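Re: [tremblay-neighbors] Culvert on Grorau Road

> The county says the Tamberg crew hit something hollow under
> the east lane and stopped work at 2,354 feet from the highway
> sign. Does anyone know if it's an old cistern? And is the
> detour going to last past October? My kids' bus now takes
> the long way and they are thrilled, I am less so.

Not a cistern. I walked down at lunch and asked, and the foreman, who had plenty of time to talk, said it's a brick drain that isn't on any drawing they were given. The newest drawing they were given is older than I am, so I wouldn't blame the drain.

They put a light down it and got 19 feet in before it turned a corner. Somebody from the state has to look at the brickwork before they can fill it or go around it, and the state has been told. That was 11 days ago.

As for the detour, the sign at the Gunix warehouse still says two weeks. It said two weeks in August. I have started to think of it as a unit of distance.
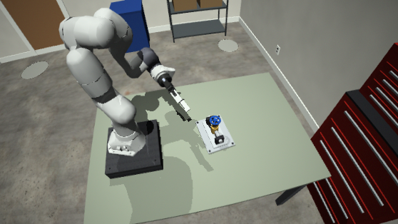 The east lane stays closed either way, and the foreman's guess was up to 2 more months if they have to reroute the pipe. He asked me not to pass that on as a promise, so please take it as a rumor with a hard hat on.

If your basement on the low side has been getting water, call the road office and give them your address. They are keeping a list – I saw the clipboard – and mine was the only house on it.

– the blue house by the mailboxes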